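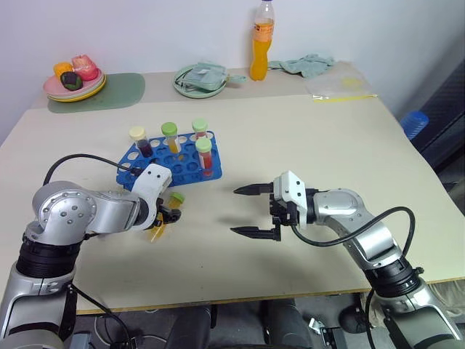
I have been meaning to write about my sourdough starter for weeks now, and the long weekend of rain here in Hestton has finally given me the excuse (that and a very quiet phone!). I got her going back in November with nothing but rye flour and tap water, and for the first fortnight she did absolutely nothing except smell like old socks. My mistake was the colour of my kitchen, of all things. I'd been judging her by eye against our cream walls and everything looked fine, when what I should have been doing was putting a bit in something narrow and see-through. A test tube with a green cap would do the job beautifully, but I use a tall olive jar with a rubber band around it, and you can watch the level creep up past the band over the course of a morning.

Once I'd sorted that out I went looking for better flour. The little mill shop out at Zamholm sells a stoneground wholemeal that is coarse and a bit sweet, and I came home with far too much of it - 20 kilos, if you must know, most of it now living under the spare bed. I feed her two spoonfuls of that and two of plain white, and she has been a different creature ever since.

My usual loaf takes 400 grams of flour and sits on the bench overnight under my favourite tea towel. I've tried the fancy cane baskets from Younis and they're lovely, but the dough stuck to mine so badly the first time that I had to scrape it out with a ruler. Rice flour is the trick there, and plenty of it.

Next I want to try a fruit loaf with sultanas and orange peel, the sort my neighbours at Inport used to bring round at Easter. If anyone has a recipe that doesn't sink in the middle, please leave it in the comments, I'd be so grateful!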